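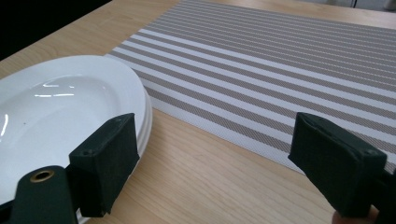 I've been going to the public meetings on the Flulton lock gates since October, and I've decided I'm on the side of fixing the old ones. I didn't start there. I went in thinking new gates, obviously, who wouldn't want new gates? Then I sat through the presentations and read the inspection report on my own time (my family is very patient with me) and I came out the other end a repair person.

If you don't live along the canal, the short version is that the lower lock has two big steel miter gates, and they leak. They've leaked as long as I've lived in town. The engineering firm, Ganitz, looked at them and came back with a pair of choices. You can pull the gates, haul them off and hang new ones, or you can leave most of the steel where it is and replace the seals, the bottom hinge castings and the worst of the skin plate. The county likes the first choice. It photographs better, I suppose.

Here's my trouble with it. The report runs to 110 pages and the part people quote is the summary, where it says the gates are "past their intended service life." Fine. So is my truck. Go back into the thickness readings and the main girders are in good shape! The bad metal is nearly all in a band at the waterline, where it's been going wet and dry, wet and dry, for decades. That's a patch job. A big, cold, expensive patch job with divers and a cofferdam, sure, but you don't tear down a house over the porch steps.

Mei-kuen Lu, who used to run dredging crews for Cheung before she retired, stood up at the Wednesday meeting and asked the question I wish I'd thought of. What happens to the concrete when you take the gates off? The anchorages are buried in the lock walls, and the new gates don't use the same ones. So you core out the old anchors, or you leave them in and drill beside them, and either way you're putting holes in old concrete that has been minding its own business. The consultant said that would be "addressed during detailed design." I've hired enough contractors for my own house to know what that costs.

I want to be fair to the other side, because a couple of them are my neighbors. Repairs do have a way of growing. You open up one plate and the one behind it is worse, and now the crane is sitting there on the clock. New gates come with a warranty and a fixed price, or a price that starts out fixed. And the Trerix seals everybody is so excited about can be fitted to new steel in the shop, where it's dry and warm and somebody can check the work in decent light. Doing that same job in a pumped-out lock chamber in winter is miserable. I get it.

But the closure bugs me. Replacement shuts the lock for two seasons. Repair shuts it for one winter, when hardly a boat moves anyway. The marina, the fuel dock and the little sandwich place up the towpath all live on summer traffic, and I haven't heard one person from the county say what those folks are supposed to do for two summers. I asked, and I got a nod and a thank-you for my comment.

The other thing I'd like to see is a real maintenance line in the budget, whichever way this goes. Grease the hinges. Paint the waterline. Send a diver down once in a while to look at the sill. Brand new gates will rust in exactly the same band as the old ones if we all go home after the ribbon cutting and forget about them again, and I'll be back in that folding chair complaining.

The comment period is still open, and they take letters as well as the online form. The form cuts you off at 1000 characters, so I'd go with a letter. Mine's already on its third page.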